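Speaker notes – keeping the block cell running
Mayu Morikawa, Vaswood
December 19, 2022
Last updated: December 19, 2022

OPEN. Say hi, thank Inês Carrilho for the slot. Talk is about one cell. How we set it up, what breaks, what we do on a bad morning. No theory.

Who's touched it – me, Florêncio (base plates, frame), Citlali (grippers, cameras). Hands up if you've ever re-taught a whole cell because someone bumped a table. Wait for the groans.

SETUP. Brown board, blue masking tape grid. Cheap. Yes people laugh at the tape. Tape gets swapped when an edge lifts enough to catch a fingertip, otherwise leave it alone. New tape = new check of every cell center, budget the afternoon.

Arm base bolts to the board. Torque check every 6 weeks. Florêncio keeps the sheet. Before the sheet we lost most of a January to a base bolt that had backed off a hair – picks drifting, everybody blaming the camera. Tell the short version!! Not the long one.

START OF SHIFT. Same order every time:
- estops first, both pendants, press and release
- wipe board, look for grit
- fingers closed, look at the gap
- cubes out, one per cell, wrist view then overview
- slow pass at low speed, hand near the stop

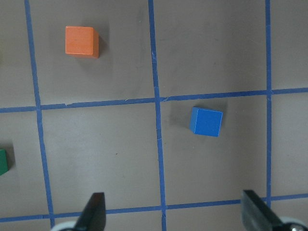 Wrist view first, then the overview.
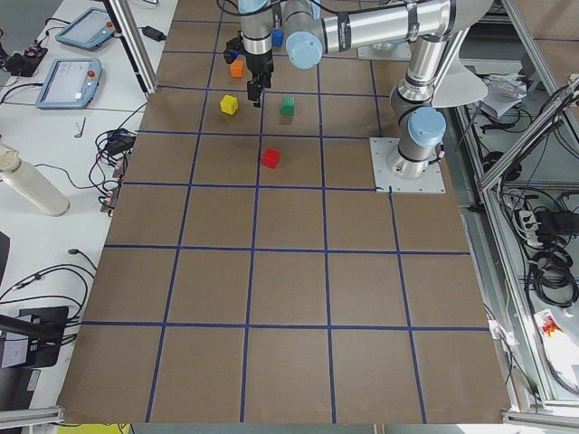

WRIST CAMERA. Most of our trouble. The mount screws work loose, view creeps, and the software happily keeps going. What we check: both fingertips visible, tape lines where they were last week. Citlali prints an old frame and holds it up next to the screen, takes a minute. If it's off, stop. Don't nudge the offset to make it look right. (I did this. 386 picks before I owned up. Pause here.)

Recalibrate, save under a new name, never overwrite. Old file has saved us twice.

FINGERS. Pads wear on the inside face, one side faster than the other. Change as a pair. We log picks per pair – best so far 609, worst 37, and the worst one was me fitting them backwards. Clean with a dry cloth, solvent eats the pads. Ask Armindo Calado for spares, he orders from Van Wyk, long lead time so ask early.

CABLES. Skip if short on time. Anything that moves with the arm gets slack at the joint, then a tie, then slack agian. Run the arm to full reach before you cut the tie ends. Keep loose cable off the board. Hex keys go back in the drawer, I know, I know.

WHEN IT MISSES A PICK. Don't touch the cubes yet! Save both camera views, write down the cell, then check in this order – fingers, wrist mount, base bolts, tape. Software last. Brevton folks do it the other way round and we argued over lunch, maybe mention, depends who's in the room.

STILL OPEN. Better mount for the wrist camera, Druseo sent a bracket, not fitted yet. Lighting drifts thru the day near the window side, blinds help some. Want a printed log sheet that lives at the cell, the shared file is always a week behind.

Questions. If nobody asks, bring up the pads. Sheet template is on the share, Florêncio can give acess.

We use cookies to improve your visit. Accept / Manage settings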